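I have finally worked out what to do about the white table, and I'm so pleased with it that you're getting a whole post.

For most of July it was the place where everything landed. Receipts, a charger from the old phone, half a bag of clothespins, the Mendileo catalog I keep meaning to recycle (sorry, catalog). I'd clear it in the evening and by breakfast it would have grown a new layer! So I started over. Everything came off, I gave the top a good scrub, and now a thing has to earn its way back on.

The round bins were the best decision. I went back and forth between Listemon and Arnero for ages, reading reviews of what are, let's face it, open tubs, and then I fell for the colors. One is a kind of mustardy olive and the other is plain gray, and they look so good together against the pale wall. I keep them along the back edge so the front stays free. Paper goes in the gray one, and the yellowy one gets anything that belongs in another room. It's the lazy person's filing system and I love it.

Then there's my drink. I'm a bit hooked on green apple at the moment, the zero-calorie kind, and that bright lime green cheers me up before I've even opened it. 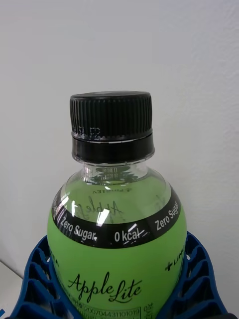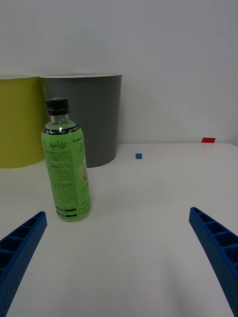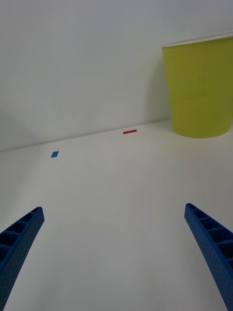 *Posted by the author of Small Tables*

The Apple Lite label gets me every time, with the swirly dark green writing and the pale apple on it. I like how it looks next to the mustard and gray, too. I've been toying with painting a shelf that exact lime (there's a Dramani tester pot in my basket as I type), but I'll live with the idea for a while first.

The little blue and red bits in the third picture are my color tests. I lay a scrap of something bright on the white, walk off, make lunch, and come back to see if I still like it. Blue is winning. Red is lovely too, but I think I'd get tired of it by winter, and I want this corner to stay calm.

Next up is the drawer underneath, which I've been avoiding. I gave myself 10 minutes on it last night and spent all of them untangling string. If you have a good way of storing string, please leave it in the comments, I'm ready to try anything!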